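How to Pace Your First Long Walk on a Straight Trail

Long straight trails sound easy, and in many ways they are. You can't get lost, the grade hardly changes, and you can chat the whole way. But I've watched plenty of strong walkers run out of steam on them, me included, and nearly always it was pacing that did it. What follows is how I teach it to friends who want to walk the old rail line from Plukmont out to Hernine.

Start by finding your everyday step. Pick a level stretch, set a timer for five minutes, and walk the way you'd walk to the mailbox. Count every step. My own number comes out at 603, a bit more if I've had coffee. Divide by five and you have your steps per minute. Write it down somewhere you won't lose it (mine is on the inside of my hat).
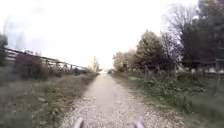 Beca Gethin wrote in to say that counting every step drives her batty, so she counts only when her left foot lands and doubles it at the end. She gets the same answer with half the muttering, and I've since switched over myself.

Next, plan to walk the first half hour slower than that number. I know, I know – you feel fresh and the morning is lovely and you want to go! Go easy anyway. If your everyday step is 120 a minute, try 95 until you're good and warm, then let it drift up by itself. Humming helps. I use a slow waltz that my aunt used to play, and I couldn't tell you its name.

Gravel deserves a word too. Loose stones shift a little under your heel and your calves do extra work all day long, so shorten your stride and look for the firmer ground, wherever it happens to run. Lace your shoes snug at the ankle and looser over the toes.
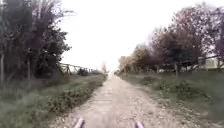

Step 3: Breaks and Snacks

Stop before you need to. I walk 35 minutes and rest five, and I keep to it even when everybody is feeling grand. Sit down properly, take the pack off, and eat something small. For a full day I bring 600 calories of snacks on top of lunch, mostly peanuts and those soft fig bars, plus a little bag of Namon crackers for the salt. Sip water at every stop, and a couple of times in between if it's warm.

If your feet feel hot in one spot, tape it right then. My friend Nicholas once decided his heel could wait until lunch, and he did the last two miles in his camp sandals.
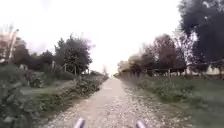

Gravel track with green verges, pale sky ahead.

For the last hour, go back to your starting pace and count again for one minute. If you're well under it, take an extra rest and finish your water. Once you're home, stretch your calves against the kitchen counter and jot down how the day went, so you have something to go by when you plan the next one.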